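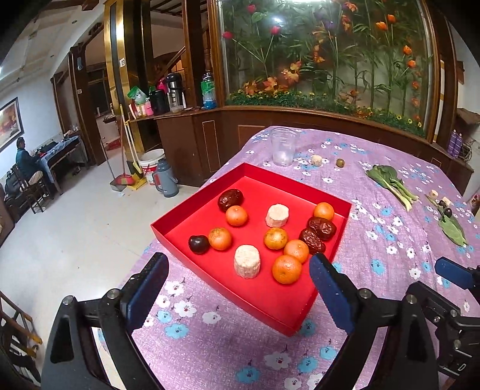 Tangerines, dates and a few other bits in the red tray, with greens on the cloth beside it.

Fruit tray table: your questions

What is the fruit tray table?
It's the sorting and snacking table at Huteven, our community room, and it's easily my favourite corner of the place! You come in, pull up a chair and help fill a tray. It runs from 2 in the afternoon and there's a new mix of fruit most months.

Do I need to book?
No, just turn up. If you're bringing a group of more than 15, please ring first on extension 221 so we can get extra fruit in.

Which fruit works best in a shallow tray?
Small and round, every time. Tangerines are brilliant: they sit nicely in the corners, the colour is gorgeous against red and children can peel their own. Dried dates tuck into the gaps between them.

Tangerine or mandarin?
We use both words and so does everybody who comes. Ask for either and you'll be handed something orange.

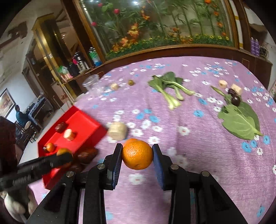 A mandarin with a lovely shiny peel, and a thick piece of banana just above it.

Won't cut banana go brown?
It will if you leave it long enough. Cut it last, in chunky pieces, and eat it first (never a hardship).

Why are there vegetables on the table too?
Sorting is much more fun with a few greens to find a home for! Bok choy is a good one for little ones who have only met it chopped up in a bowl.

Where is the flowery tablecloth from?
We get asked this constantly. It came from Plakeo, in the lilac-pink, and it goes through a 40 degree wash without any fuss. Iron it if you like, we never do.

Can I borrow a tray for a party?
Yes, please do! Trays are kept in the Bidus cupboard by the door. Write your name in the book and bring it back washed.

I have an allergy. Who do I tell?
Whoever is at the table when you arrive. Dried fruit can be kept in a separate tray if you ask before we start filling.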